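Search this manual Search Clear

Section 4. Placing and Preparing a Height-Adjustable Table

This section applies to the Pallness round and rectangular tables supplied with the Kerel column base. Complete Section 3 (Assembly of the Base) before proceeding. Two adults are required for steps 3 through 6.

4.1 Before You Begin

Confirm that the following items are at hand: the tabletop, the assembled base, the bag of short screws marked B, the leveling feet, and the hand control. The long screws marked C are reserved for the optional drawer and must not be used to attach the top. They will pass through the surface.

CAUTION: The assembled table weighs 63 pounds. Do not drag it across the floor. Dragging loosens the leveling feet and may bend the threaded inserts.

4.2 Choosing a Location

1. Select a level area of floor. Low carpet is acceptable. Deep carpet and foam tiles are not, as the base may lean when the column is raised.

2. Allow 40 inches of open floor on each side where a person will be seated. A chair with arms may need more room. Push the chair fully in and fully out before deciding on the final position.

3. Check that no shelf, window sill, or radiator cover lies within the travel of the tabletop. The top must be able to reach its highest position without touching any fixed object.

Note: Where the table will be shared by several users, the seated positions should be agreed upon before the leveling feet are set. Moving the table afterward requires that all feet be adjusted again.

4.3 Setting the Height for Seated Work

4. Sit in the chair that will normally be used, with both feet flat on the floor. Adjust the chair first and the table second.

5. Press and hold the DOWN key until the column stops, then release. Press and hold the UP key until the top is level with the bent elbow. The shoulders should remain relaxed.

6. Reach forward to the objects used most often. If the shoulder rises or the back leaves the chair, lower the top slightly or bring the objects closer.
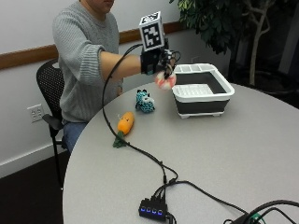 4.4 Cables and Small Devices

7. Place any hub or charger where its cables can reach the user without being pulled tight. Leave enough slack for the full travel of the column.

8. Route power cords down the column and secure them with the two clips provided. Do not route cords between the column sleeves.

9. Raise and lower the table once through its full range while watching every cord. Stop at once if a cord tightens.

CAUTION: Do not fasten a power strip to the floor if it is connected to equipment on the tabletop.

4.5 Storing a Height

10. Bring the table to the desired height. Press M, then 1, 2, or 3. The display flashes twice to confirm that the height has been stored.

11. To return to a stored height, press and hold the same number until movement stops. The table stops when the key is released.

If the display shows E4, the column has been overloaded. Remove all items, wait ten minutes, and repeat step 5. If the code returns, contact Vovix Customer Support and quote part number 346.

4.6 Care of the Surface

Wipe the top with a damp cloth and dry it promptly. Abrasive pads and solvent cleaners will dull the finish and are not covered by the warranty. Check the screws marked B every March and tighten them by hand. Power tools must not be used for this purpose.

Revised 2019-07-27. Replaces all earlier versions of Section 4.

Reader comments (3)

Azadeh Shokri
Step 5 should mention that the DOWN key has to be held for a few seconds the first time. I thought mine was dead on arrival.

Rawan Matar
Same thing happened to me. Also, my bag of B screws was two short. Support mailed more within the week, but please check the bag before you flip the top over.

Azadeh Shokri
Does anyone know if the Ratanaporn drawer fits the round top? The C screws came in my box but the drawer page only shows the rectangular one.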